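Moving our office computers to the new system: frequently asked questions

Last updated Aug 26, 2019

The office and workshop computers at Evard are moving off Windows 7 and on to Windows 10 in September. We have had a lot of the same questions by email and in the corridor, so the answers are collected on this page. If yours is missing, send it to the IT desk and we will add it.

Why are we changing now?

Security updates for Windows 7 stop in January 2020. After that date we would be running machines that no longer get fixes, and our insurer has asked for them to be gone before the end of the year. We also want the work finished before the stocktake.

How many computers are involved?

282 in all. Of those, 70 are too old to be worth upgrading and will be replaced with new desktops. The rest keep their existing hardware and get a fresh installation.

How do I find out which group mine is in?

Look at the sticker on the side of the case. A yellow sticker means replacement, a white one means upgrade. If there is no sticker, your computer has been missed and we need to know. Please send us the asset number, which is also shown on the login screen at the bottom right.

When will mine be done?

Each department has been given a slot and your manager has the list. Accounts goes first, then sales, then purchasing. Tarek Zerouali is keeping the schedule and can swap slots between departments if both agree. He can't move a single desk within a department, so please don't ask him to.

How long will I be without a computer?

Half a day for an upgrade. For a replacement it is usually less, as the new machine is set up beforehand and only has to be plugged in and signed into. If you need to work during that time there are laptops to borrow. Book one through the desk, extension 492.

Will I lose my files?

Anything on the shared drive or in your own folder on the server is safe and will be there when you sign in again. Files saved to the desktop or to the C: drive will be wiped. Move them before your slot. We are not copying local files across for people, and we can't get them back afterwards.

What about my bookmarks and email signature?

Bookmarks in Chrome come back if you are signed in to your work account. Bookmarks in Internet Explorer don't, so export them first (File, Import and export, Export to a file). Signatures in Outlook have to be set up again. Copy yours into a document on the shared drive and paste it back in later.

Will all my programs still work?

Most will. We tested everything on the approved list during the summer. The ones people ask about most:

Gilorano (stock and orders) works, but needs version 4 or later. It will be installed for you. Saved searches carry over, custom column widths do not.

Skuvosow (timesheets) runs in the browser and is unaffected.

Yazıcı (label printing) works with the newer label printers. The two oldest printers in dispatch have no driver for Windows 10 and will stay connected to one Windows 7 machine, off the network, until they are replaced.

If you use something that isn't on the approved list, tell us what it is and what you use it for. We need a week to test it.
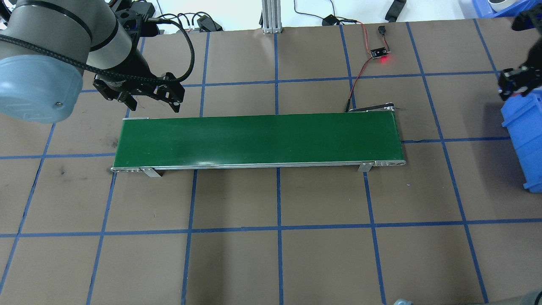
Conveyor and robot arm on the gridded work surface.

Are the workshop computers included?

Yes, but later and one at a time. Taha Benjelloun is looking after that part and will agree a date with each team. Please don't accept any upgrade prompt on a workshop computer in the meantime. Choose "Remind me later" and let him know it appeared.

Can I do the upgrade myself?

No. The installation includes disk encryption and our own settings, and a home copy has neither.

I don't like the new Start menu. Can I have the old one?

We won't be installing any add-ons that bring back the old menu. You can unpin the tiles by right-clicking on them, and shrink the menu by dragging its edge. Most of us in IT have removed every tile and just press the Windows key and type the name of the program.

Will my screen and keyboard change?

Only if you are getting a new desktop and your screen has nothing but a VGA socket. In that case we will bring an adaptor, or a different screen if the picture is poor. Keyboards and mice stay as they are.

Is there any training?

There is a short guide on the intranet, four pages with screenshots. We will also hold drop-in sessions in the small meeting room at lunchtime during the first two weeks. You don't need to book. The room holds eight, so if it is full, come back the next day.

My computer has been done and something isn't right. What should I do?

Restart it once first. The first sign-in is slow and printers sometimes don't show up until the second. If that doesn't help, ring 492, or 473 if you are in the warehouse. Have your asset number ready and tell us what you were doing when it went wrong. A photo of any error message is useful.

What happens to the old machines?

The hard drives are removed and destroyed and the cases go for recycling. They are not for sale to staff.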